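What Is a Ceasefire?

When grown-ups listen to the news, you may hear them talk about a "ceasefire." It's an odd word, isn't it? "Cease" is an old way of saying stop, and "fire" means shooting, so a ceasefire is a promise between two sides in a war to stop shooting at each other for a while.

Let's imagine two countries next door to each other, Zermont and Skeler. They have been fighting over a valley called Ferri for 40 days, and up to 800 families have had to leave their homes (that's a lot of suitcases, and a lot of cats in baskets!). Leaders from both sides travel to a quiet town, Stinonness, and sit down to talk. It can take a very long time, with plenty of arguing over one little word.

If they agree, they write it all down: when the shooting stops, where the soldiers must stay, and which roads the trucks with food and medicine may use.
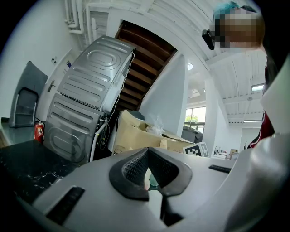

A ceasefire is a bit different from peace. Peace means the quarrel itself has been settled, and with a ceasefire the quarrel is still there, waiting to be talked about. Think of two hands pulling on the same toy and agreeing to hold still. They haven't let go yet! Or think of a gripper with a black, V-shaped jaw and a gap down the middle: the two sides face each other, with a little space left between them. In a war, that space is sometimes a strip of land where no soldiers from either side are allowed, and it may be 500 yards wide or many miles.

Sometimes a ceasefire is broken, and then the leaders have to start talking all over again. If news like this makes you worried, do tell a grown-up you trust, and ask as many questions as you like.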